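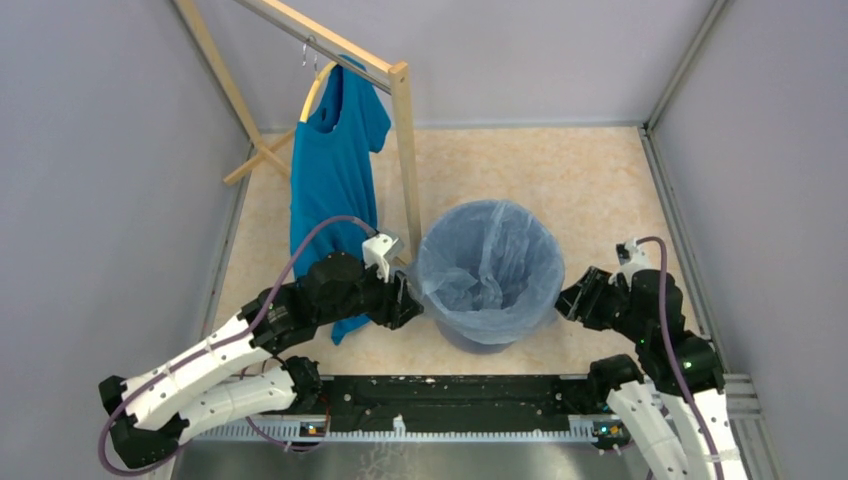
**STUDENT PROJECTS | ROBOTICS**

# Learning to tidy, one shirt at a time

The Sitadside robotics club gave up on wheels last fall. After several seasons of line followers and ball launchers, the members voted to spend the year on housework, and to enter the result in the Grendesano, a regional contest for two-armed machines.

The rules are short. Each team brings a pair of arms fixed to a single rail and a walled cell for them to work in. Judges pick from a published list of chores, most of them involving cloth, bags or bins. A run lasts three minutes and is scored out of 100. Points come off for dropped items, for contact with the walls, and for any human hand that enters the cell while the clock is running.

Sitadside built its cell with light gray panels and a pale mottled floor covering. A small clothes rack with a wooden crossbar stands on the left, and a blue T-shirt hangs from it. The round bin in the middle is dark blue and wears a translucent liner folded over the rim. Both objects are within the chores the club chose to train first: clothes on hangers, and bags in bins.

Cloth is the harder of the two to plan for. A rigid part has one shape, and a program can store it. A shirt on a hanger twists under its own weight and takes a new shape each time it is touched. The club's first controller, written as a fixed sequence of joint angles, worked only when the shirt had been hung by the person who wrote it.

The second controller, which the members call Zoltholm, is trained on demonstrations. A student guides the arms through the chore while joint positions and camera views are recorded, and the software learns to predict the next motion from the current view. The club recorded 100 demonstrations of each chore before the winter break. Almost 80 of the shirt runs were kept. The rest were thrown out for hesitation – long pauses in which the operator was thinking and the arms were still. A model trained on pauses learns to pause.

Liners raise a different problem. The film is thin and lets light through, so its edge is hard to separate from the rim beneath it. The students tried a depth sensor and got noisy readings from the plastic. They went back to plain color images and changed the lighting instead, moving the lamps until the folds threw a shadow.

Cables took up more meetings than software did. Each arm carries purple cable along its links, and slack has to be left for the wrist to turn. Too much slack snags on the rack. The current routing was settled in February, and the club log lists every earlier version with a sketch.

Funding for spare joints came from Sethi, a local machine shop that also lends the club a bench on weekday evenings. The contest is in March. Entries close at 5 p.m. on the day before the first heat, and the club intends to keep recording until then.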